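4.2 Placement and first start
Turico 800 air cleaner

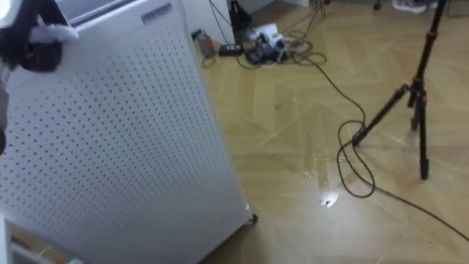 Choose a level spot before connecting power. Leave 200 mm of clearance on every side that draws air. Small round perforations across a side panel, as on the white cabinet shown, must stay uncovered – curtains and furniture count as covers. Casters are for moving the unit while it is switched off.

1. Remove the filter bag and refit the filter.
2. Plug into a grounded outlet.
3. Hold Power for 2 seconds.
4. Set the fan to Low and close the cover.

Note: Replace the filter after 4,000 hours of operation. The counter does not reset by itself – see 6.1.

Caution: Unplug the unit before wiping the panel. Do not spray cleaner into the openings.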